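Chapter 7
Grasp Selection on Cloth

The planners in Chapters 5 and 6 assumed a rigid object whose pose could be written as six numbers. A garment has no such pose. Its shape changes each time it is touched, and most of its surface is hidden in folds. This chapter replaces pose estimation with a scoring function over candidate grasp points, computed again after every action.

Trim is a useful source of candidates. A ribbed cuff differs from plain fabric in both texture and stiffness, so a detector can find it without a model of the whole garment. The grasp point is then offset from the trim — onto the body fabric — and the jaws are commanded to close on a bunched section.
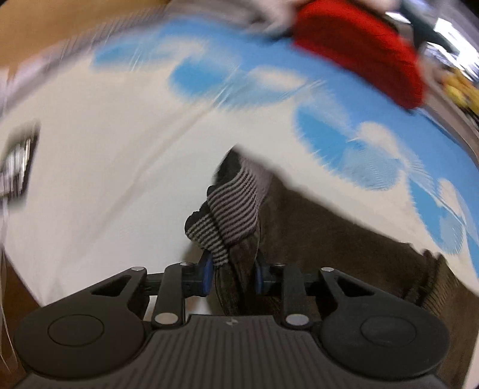
7.1 Scoring Candidates

Let each candidate consist of an image point, an approach angle and a jaw opening. The score has 2 terms: one for the expected amount of fabric between the fingertips, one for the sharpness of the local view. Frames with heavy motion blur receive a low second term and are dropped before ranking. Section 7.2 derives the weights; Exercise 71 asks the reader to tune them.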